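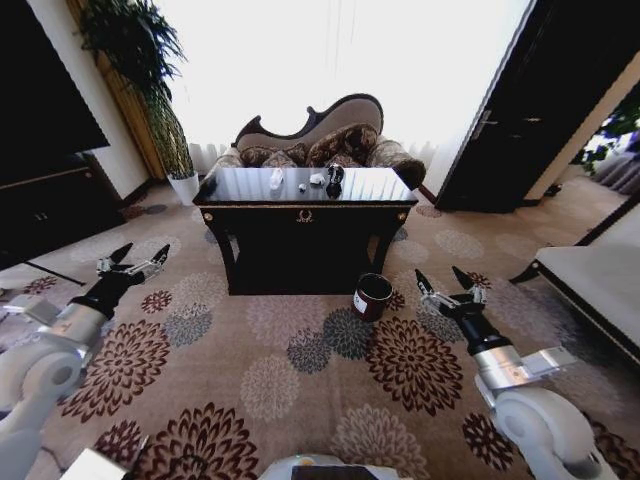 客厅演示区，双臂朝向长桌，两侧夹爪张开

# 开放日现场安全检查表（客厅演示区）

- 表号：431
- 检查日期：23/08/2023
- 主办：Zeneck
- 场地：Prellell 住宅样板间，客厅及相邻房间
- 检查人：Yaqin Cui
- 复核：Jovita Ayala
- 预约参观人数：64
- 每组人数上限：4

填写办法沿用上一次的：合格打勾，未合格留空并写意见，整改后由复核人另行签字，不在原勾选处涂改。“不适用”写全，不要画横线。

## 一、通道与地面

- [x] 入口到观看位置的通道净宽符合要求
- [ ] 地面线缆已固定或改道
- [x] 地毯边缘无翘起
- [ ] 门槛处有提示
- [x] 相邻房间可作为疏散路线

意见：左侧地毯上有一条细黑线斜着走，没有压线槽。观众如果从大柜子那一侧绕过来，正好要跨过去。已通知 Makris 的布线人员改走墙根，改完前这一侧不放人。

门槛的颜色比两边地面深得多，从亮处走进来的人不一定会低头看。贴一条提示，字号大一些，贴在进门方向，不要贴在门板上，门一开就看不见了。

通往相邻房间的门在演示期间全程打开。门后不堆放纸箱、宣传册和折叠椅。上一次有人把签到台挪到了门后，这次签到台放在楼道，由 Zeneck 自己管。

## 二、演示区边界

- [x] 观看线已在平面图上标出
- [ ] 观看线已在现场贴出
- [x] 操作员站位不遮挡急停按钮
- [x] 儿童须由成人牵手，接待词中已写明
- [ ] 扶手椅、沙发不作观众座位，已放提示牌

意见：平面图上的观看线是按双臂完全前伸再加余量画的，没有问题。现场用的胶带粘不牢地毯，试了两种都卷边，Aka 答应送一卷布基的来。胶带到之前用矮立柱代替，立柱底座要放平。

沙发上有靠垫，看着就想坐。布置人员的意见是提示牌影响观感，我不同意撤。牌子可以做小，可以换颜色，但要有。右侧靠近机器人的那把浅色座椅同样处理。

## 三、机器人本体

- [x] 开机自检无报警
- [x] 急停按下后双臂停止，复位需人工确认
- [x] 低速模式已锁定，口令由操作员保管
- [x] 夹爪连杆处螺钉逐颗检查，无松动
- [x] 指尖表面无破损
- [ ] 腕部相机镜头已擦拭
- [x] 电池舱盖锁紧

意见：急停试了三次，分别在待机、前伸、下探时按下，都停住了。第三次复位以后操作员直接让手臂继续走原来的动作，这一步不合规程。复位后先回待机姿态，再从头开始。已当面讲过，请在班前会上再讲一遍。

螺钉用手动扳手查，不用电动工具。铝制支架的外侧边角比较硬，擦拭时戴手套。

靠近家具腿的动作单独看了一遍。桌子下面有直腿也有弯腿，弯腿的轮廓往外鼓，程序里如果只按桌面边缘留距离，手腕下去的时候余量会变小。 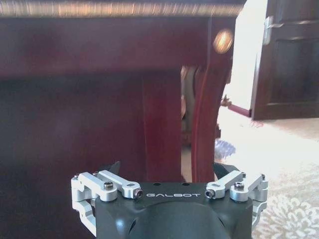
所以下探动作的安全距离改为从弯腿最外侧算起，速度再降一档。操作员提出降速后整段演示会超时，算下来每组八分钟还够用，前提是讲解词删掉开头那段公司介绍。Zeneck 同意删。

另有一点，手臂从桌下收回时不要边收边转腕，先直线退出来，再转。目前的程序两种写法都有，统一成第一种。

## 四、道具与摆放

- [x] 桌面物品均为轻质、无尖角
- [ ] 桌面物品位置已做标记
- [ ] 地面道具清单与实物一致
- [x] 演示中不使用热水及液体
- [x] 易碎摆件已收走

意见：桌面很亮，有倒影，物品位置容易看错。位置标记用透明小圆点，直径比杯底小，不要用彩色胶带。桌上的透明塑料件演示时保持空的，不要为了“真实”往里倒水。

桌前地毯上那只深红色圆筒，清单上写的是“桶，一只”，没有写放在哪里。请补上位置。筒口敞开，讲解员不要随手往里扔纸巾、瓶盖之类的东西，换组时看一眼。

门边附近的地毯上如有袋子、布料一类的软物，凡是不在清单上的，开场前一律收走；要作为拾取道具的，写进清单，并注明材质。软物容易卷进轮子，这一项 Aka 那边的事故通报里写过，我不再抄了。

## 五、光线与窗户

- [x] 窗扇锁闭
- [x] 窗帘轨道牢固
- [ ] 逆光条件下识别功能已复测
- [x] 观众站位不直接面对强光
- [x] 绿植花盆放稳，枝叶不进入手臂活动范围

意见：白纱帘拉上以后，窗户仍然是屋里最亮的地方。从不同高度看，差别很大，有的角度窗口整片发白，有的角度屋里又偏暗。请把上午和下午各测一遍，结果附在表后。厚帘收在一侧，不要在演示中途拉动，光线一变，前面测的就不算数了。

灯的事没有定。我的意见是顶灯全程开着，布置人员希望只用自然光。
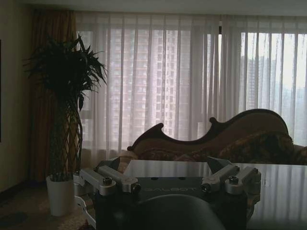 Jovita Ayala 复核时不赞成全程开顶灯，她的理由是桌面会多出一块灯的反光，正好落在放道具的位置，识别复测应当开灯、关灯各做一次，哪种误差小就用哪种，不要先定下来再去测。她还要求把复测时纱帘的开合状态写进记录，以前的记录里只写了时间和天气，事后没法对照。

按这个意见改。复测由操作员做，讲解员在旁边记录，两个人都签名。

## 六、人员与应急

- [x] 操作员两名，轮换，不兼讲解
- [x] 讲解员知道急停位置并按过一次
- [x] 急救箱在签到台
- [ ] 灭火器检查标签在有效期内
- [x] 换组时双臂回待机姿态后再放人

意见：签到台旁的灭火器标签字迹模糊，看不清日期，换一只，不要描字。

讲解员里有一位是临时替班的，没有参加过培训，让她先跟一组，不单独带。观众提问时如果想靠近看夹爪，由操作员先按停，讲解员再带人过线，看完退回，顺序不能反。有人要求和机器人握手的，这次不安排。

拍照可以，自拍杆不能伸过观看线。

## 七、整改项汇总

| 项目 | 负责 | 要求 | 状态 |
|---|---|---|---|
| 左侧地面线缆改道 | Makris | 走墙根，加压线槽 | 未完成 |
| 门槛提示 | Prellell | 贴在进门方向 | 未完成 |
| 观看线胶带 | Aka | 布基，现场试贴 | 等货 |
| 座椅提示牌 | Zeneck | 小牌，沙发与浅色座椅都放 | 未完成 |
| 下探距离及收回动作 | 操作员 | 按第三部分修改 | 已改，待复核 |
| 镜头擦拭 | 操作员 | 每次开场前 | 列入班前检查 |
| 道具清单与桌面标记 | 讲解员 | 补位置、材质 | 未完成 |
| 逆光复测 | 操作员、讲解员 | 开灯、关灯各一次，注明纱帘状态 | 未完成 |
| 灭火器更换 | Prellell | 换新 | 未完成 |

## 八、检查结论

暂不放行。线缆、观看线、灭火器三项完成并签字后可以接待首组，其余各项当天开场前补齐。讲解词改完后发我一份，不用打印。

检查人：Yaqin Cui

复核人：Jovita Ayala（逆光复测记录收到后补签）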